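Workshop notebook, bench 2
June 4, 2024
Build: paired hand grippers, Drotmont pattern, second set

Carried over from last entry: left jaw sticking at the closed end, right marker reading intermittently, no decision on pad material.

Left jaw first. Stripped the slide and found a burr on the inner rail where I had opened out the screw hole by hand. Took it off with a fine file and cleaned the rail. Reassembled with the same grease. Travel is now smooth from fully open to closed with no catch. Both fingers meet on the centre line when checked against the scribed plate. The spring is still too stiff for long use. I have a softer one from the Rivadeneira box but the hooks are the wrong way round and would need bending. Left for now.

Markers. The right one was printed on the old sheet and the black had gone shiny. Reprinted both on matt stock and glued flat with the roller. Ran a static check of 977 readings with the jaw at half travel and lost six, all from the right finger. The old print lost 316 over the same length. Good enough to close that item. Note that the marker must sit square to the finger edge. The first attempt was a degree or so out and the width figure was visibly wrong at the closed end.

Pads. Orange ridged ones fitted to both fingers. The grooves hold a round handle better than the flat pads did, at least by feel. I have not measured slip. Method to be agreed: spring balance on the handle, pull until it moves, 20 pulls per pad type, write down every value and not only the mean.

Task for the trials is sweeping scraps into a pan and tipping them into the bin. It needs both hands, it needs a firm grip on one thing while the other moves, and all the parts are cheap. Paper scraps only until the grip is sorted.
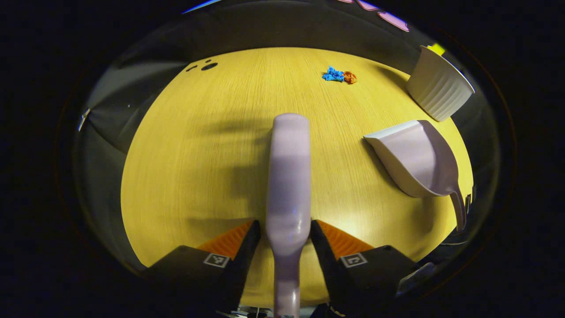 Lavender handle between the ridged pads. Scraps and dustpan further back.

Grip notes:
Handle held upright takes the load well. Held at a slant it wants to turn between the pads, and squeezing harder does not cure it. Suspect the pads are bearing on too short a length of handle. Could try a shallow V across the ridges.
Jaw width with a handle in it should be logged at the start of each run. It is a quick way to spot a pad that has shifted.
Glare on the wood is strong close to the fingers. Try turning the lamp to face the wall before touching exposure.

Camera. Lens hood refitted with the longer screws. The wide lens leaves black at the corners, which does not matter for tracking but does mean the mask in the Viltosside script has to be redone. The old mask was cut for the narrower lens and throws away part of the usable picture. I will do this before the next session. Keep the old mask file, the first set of recordings still depends on it.

Cable on the second unit needs a proper clamp. At present it loops over the top and pulls on the plug when the wrist turns. Printed a clip, too brittle, broke on fitting. Will print again with thicker walls and the layers running the other way.

Two-unit running. Clocks on the two units must be set from the same source before each session. Last time I set them one after the other by hand and the streams drifted apart enough to spoil the handover part of the task. The Flollach board can send a start pulse to both, and I have the wire for it. Not yet soldered. Until then, tap the fingers together at the start and line up the recordings on the tap.
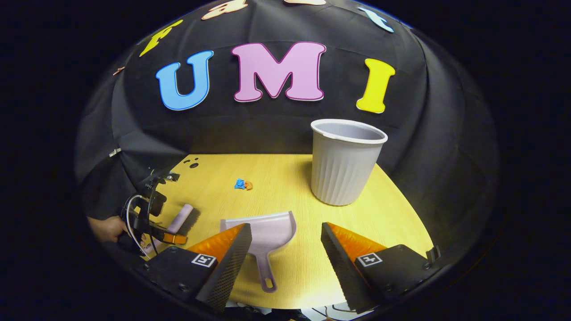

Hermine Stöckli wrote in the margin that a tap is no use if it is done only at the start, and that she would want a second one at the end of each run so the drift can be worked out across the whole length. She also asked whether the start pulse would do anything about drift, or only about the offset.

Only the offset. Second tap added to the run sheet. If the two taps disagree by more than one camera interval, the run is marked and set aside, not corrected by hand.

Still open:
Softer spring, bend hooks or order new. The supplier gives August for the right pattern.
V pads, print one pair and test against the ridged ones.
Slip test as above.
Redo lens mask.
Cable clip, second attempt.
Solder start pulse wire, label both ends.

Spare screws for the finger housings are in the tin with the green lid. Please put them back there.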